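Newsroom > Press Releases > Operations

Products Services Newsroom Careers Contact

Fellena to Automate Fruit Tray Loading at Prikbridge Packing Site

Shares 14

PRIKBRIDGE – Fellena, a packer of mixed fruit trays for offices and school kitchens, will install two-arm robot cells on the tray loading line at its Prikbridge site. The first cell enters service in May. It was specified by Fellena's process engineering group and programmed by Zalewska, the integrator responsible for the site's existing conveyor controls.

Tray loading at Prikbridge is currently a standing job. Operators take fruit from a supply bin, turn it to check for bruising, and place it in a tray by hand. Each shift has 12 operators on loading. Under the new layout, the robot cells take over the pick and place steps, and operators move to inspection, changeover and cell supervision.

The cell was laid out in simulation before any floor space was cleared. The layout model uses two multi-jointed arms facing a shared work surface, a black open-topped tray and loose fruit of different shapes. One arm attends to the tray while the other, fitted with a two-finger parallel gripper, handles the fruit.

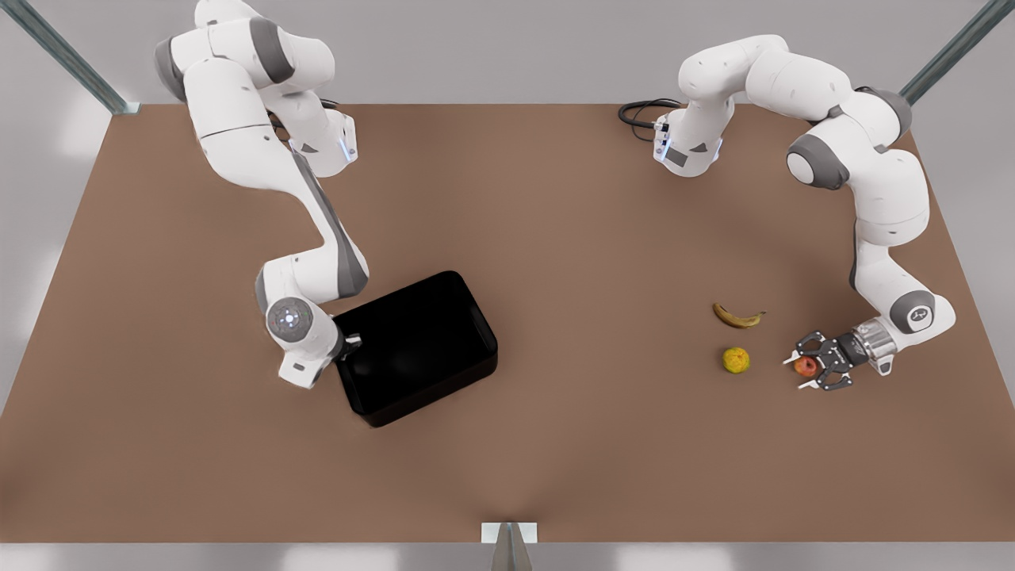
Credit: Simulation render, Fellena Process Engineering / Zalewska

Fruit was chosen as the first application because the items differ in shape and firmness within a single order. A banana needs a different approach angle from an apple, and a grip force suitable for citrus can mark softer fruit. Zalewska ran the grasp program through 200 simulated tray loads and adjusted finger opening, approach height and release point after each batch. The same program will be loaded on the physical cell, where force limits will be set again using real produce.

"The loading station is where we have had the most wrist and shoulder complaints, and it is the position people ask to rotate out of," said Iker Bravo, operations manager at Fellena. "The inspection work stays with our operators. They know what a bad pear looks like two days before it goes bad. The repetitive reach is the part we want to remove."

Tray position was the second subject of the simulation work. On the present line, trays arrive from the destacker at slightly different angles and operators straighten them without stopping. The robot program instead estimates the tray's angle before each placement and corrects the release point to match. Trays do not need to be squared against a fixture.
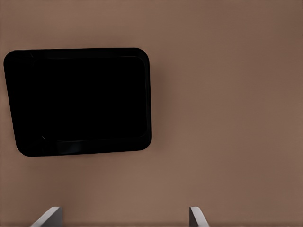 Where the estimate falls outside tolerance, the arm holds position and a request appears on the operator panel. The operator can confirm the estimate, reposition the tray or reject it. Panel software is supplied under the Brelura name and runs on the terminals already used for line stops.

No loading positions will be cut during the installation. Seven operators have been selected for cell supervisor training, which covers safe entry, gripper pad replacement, restart after a held pick and basic fault reading. Training takes place on paid time and adds a pay step on completion. Remaining loading staff will be assigned to inspection or to the late changeover crew, with shift preferences collected before the new rota is issued.

Manual loading will continue on one lane for grapes, soft berries and short orders. Fellena will review pick rate, fruit damage and operator injury reports after the first cell has run for around 14 weeks. A decision on further cells will follow that review.

Media inquiries should be directed to the Fellena communications office at Prikbridge.

Comments 0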